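How a Robot Learns From Your Hands

A robot arm does not know how to pick up a bag of chips. It has motors, joints and a computer, and all of them wait for instructions. One way to give instructions is to write them as code, line by line. Another way is to show the robot the task. Engineers call this teaching by demonstration.

There are 2 common ways to show a robot a task.

The first is teaching by hand. A person holds the arm and moves it. The motors are set so that they do not push back. Sensors in each joint measure its angle while the arm moves, and the computer saves every angle.

The second is remote control, also called teleoperation. The person holds a controller, or moves a small copy of the arm. The robot follows. At Skila, a robot learning lab in the town of Ruswood, most lessons are taught this way. The lab's arm is named Otano.

Otano has a gripper with two fingers. A small camera sits close to the gripper and moves with it. When the arm goes down toward the table, the camera goes down too, so the computer records what is near the fingers as well as where they are. 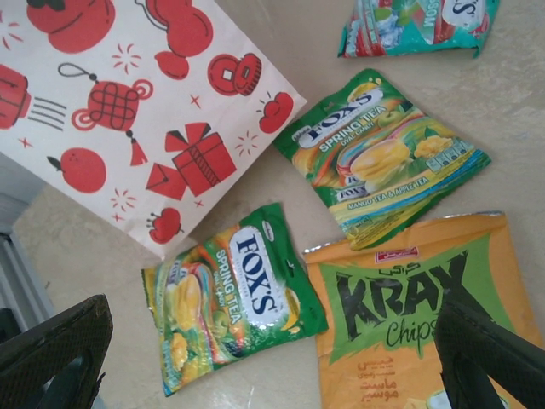

Packages are a hard subject for a robot. A wooden block keeps its shape when it is squeezed. A bag of chips bends, and a candy pack can be shiny, which changes how it looks when the light changes. A paper bag can fold. Packages may also lie at different angles, so the gripper has to turn before it closes.

A person makes these choices without much thought. The robot needs many examples. One complete try, from start to finish, is called an episode. For its packing task, Skila recorded 300 episodes in October. The full collection now holds nearly 1200.

Next comes training. A computer program compares the camera pictures with the movements the person made. It adjusts itself until its own movements are close to the recorded ones. The finished program is called a policy.

Then the policy is tested. The person lets go of the controller, and the items are placed in new positions. Otano gets 100 tries, and each one is marked as a success or a failure. If many failures look alike, the team records more episodes of that kind and trains the policy again.

Words to know

Gripper: the part of a robot that holds things.
Teleoperation: controlling a machine from a distance.
Episode: one recorded try at a task.
Policy: the program that chooses the robot's next movement.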